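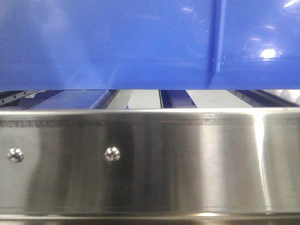
We stopped moving the bins by hand in the second week, and after that I did not think about the station so much, one of the first users wrote to us from a spare parts warehouse. For the team at Witar this was a very welcome sentence, because the Womside bin station was made for this kind of ordinary working day.

Witar opens orders for Womside, a station kit for robot picking from plastic bins

Kodcombe, 23 May 2020

Witar announces today that the Womside bin station can be ordered by all customers. Until now it was available only to a small group of companies which agreed to test it in their own buildings and to report to us every month.

Womside is a kit for companies that already have a robot arm, or plan to buy one, and want to use it for taking goods out of plastic bins. The kit contains the bin holders, the camera mounts, the cables, and the software which tells the robot where the bin stands and where its walls are. The robot and the gripper are not included. The customer can keep the ones he knows.

Many picking projects lose time on the bin itself. A bin wall is smooth and often shiny, and it gives back the light of the ceiling lamps. It can also bend a little when the bin is full. A camera which looks only from the top sees the goods quite well but can make a mistake about the wall, and then the gripper touches the rim. Womside works with fixed cameras beside and above the bin, at different heights, and the software compares the views before each movement. If the views do not agree, the arm waits and the views are taken again.
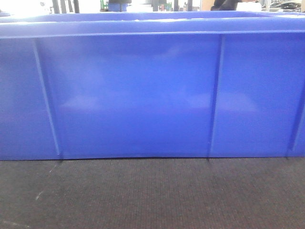
The software does not need a special bin. During set-up the operator puts an empty bin on the station and starts the teaching programme, which asks for a few positions and then saves the bin under a name. When the same type comes back later, it is enough to choose this name from the list. Bins with ribs, with a thick rim or with walls that are not fully straight can be taught in the same way. Transparent bins are not supported at this moment, and we prefer to say it clearly before the order.

In the test period the stations worked for 1361 hours in total. The testers sent us 41 requests for changes, and many of them were about small things: a cable that was too short, a screen text which was difficult to understand, a camera mount that could be turned by accident when somebody cleaned the table. The mount now has a second screw. The screen texts were written again in shorter sentences, and the operator can make the letters larger.

One request came from almost all testers. They wanted to change the place of the station without calling a technician. The new version has a check programme for this purpose. After moving, the operator starts it from the main menu and follows the instructions until the station reports that the camera positions are correct.
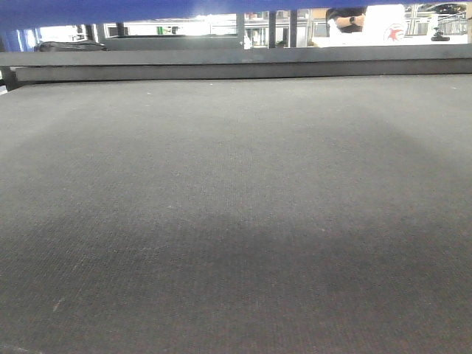 The base of the station is 446 mm deep and can be put on a normal work table. A floor stand is offered as an option for companies with no free table. The power supply and a spare set of camera cables are in the box.

Installation in the customer's building is done by our service partner Shawky. Where a visit is difficult at present, Shawky can also guide the installation by video call — in this case the customer needs one person with basic tools and half a working day. Training for operators is included in both cases, and the manual is in English. Further languages will follow in September.

The first production series has 100 stations. Orders are delivered in the sequence in which they are received. Companies that took part in the test can change their station for the new version without extra payment, and the bin types they have already taught will be moved to it by Shawky.

Witar will send prices and a technical data sheet on request. Interested companies can also send one or two of their own bins to the Kodcombe workshop for a trial before ordering. We test them on a Womside station and send back a short written report — also when the result is that the bin is not suitable.

About Witar

Witar develops stations and software for robot picking in small and medium warehouses. The company has its office and workshop in Kodcombe.

Press contact: Witar press office, Kodcombe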